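Cups and Mugs of the Zunora House – Gallery

Welcome to the gallery of our cups. My name is Villads Frandsen and I take care of the kitchen and the breakfast table at Zunora, a small guest house with 7 rooms. Many guests have asked me where our cups come from, so in August I finally made this page. The whole collection has 379 pieces now, but most of them stay in the cupboards upstairs and only come down when somebody asks for them.

We started with 20 cups, which came with the house. They were thick and heavy, and I still like them for soup. After that the collection grew by itself. Guests left cups as a present, neighbors brought boxes from their attics, and my friend Yhon Chávez could never pass a flea market without stopping. He is responsible for nearly all of the pieces with gold on them.

I don't believe in keeping cups behind glass. If a cup can't be used for coffee, I don't know what it is for. Of course this means that we lose one from time to time, and I have a shelf with the broken ones that I still hope to repair.

For everyday use we put the cups on trays. A tray saves many walks between the kitchen and the tables, and it also protects the wood from rings. I prefer a dark tray for white cups, the rim looks much nicer against it. Two mugs on one tray is the right number for a small table. With more than that, the handles begin to knock against each other and the gold gets small scratches.

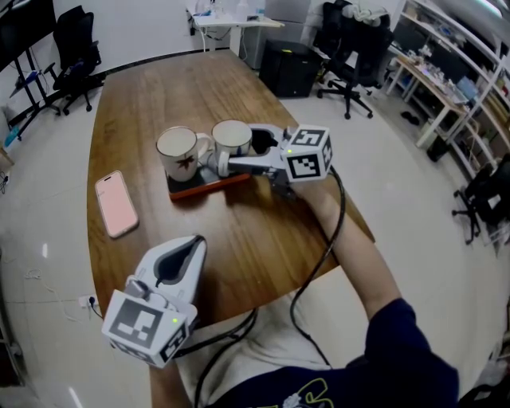
The gold rim needs some care in general. It must never go in the microwave, and I don't put it in the dishwasher either, although Yhon says that I exaggerate. I wash these mugs by hand with warm water and a soft cloth, and I dry them immediately. The rough side of a sponge will take the gold away in one winter. I learned this with a very pretty set from Taipe, a shop that closed some years ago, and there was no way to buy it again.

Mugs with leaves are what our guests choose first. I have watched this at breakfast for a long time and I can't explain it. Even people who say they want something simple take the one with the leaf. Blue patterns come second. Plain white is always the last to leave the shelf, so I drink from the plain ones myself.

About pairs: we don't insist that two mugs match. A tall one and a lower one can stand together very well if they have something in common, for example the same white or the same kind of rim. Couples often want different sizes anyway, one person drinks a big tea and the other a short coffee. I think that a table with all equal cups looks a little like a conference.

The tables deserve a word too. The ones in the breakfast room have rounded corners, which I asked for when my daughter was small and ran everywhere. The carpenter at Grekuno made them in 2 weeks and rubbed them with oil. I repeat the oil every spring – one thin layer, then a night with the windows open. The guests are kind and use the trays, so there are not many marks.

If you want to give us a cup, please write first. We are happy with one or two, but we can't take full sets anymore, the cupboards are full to the door. Cups with a small chip are welcome if the chip is not on the place where you drink. Please wrap every piece separately in paper. Yhon once sent me a box from Fakach with only one towel inside for everything, and you can imagine the sound when I lifted it.

Breakfast is from 7 in the morning, and you may choose your own cup from the open shelf next to the window. The upstairs cupboards I can show you in the afternoon, just ask in the kitchen.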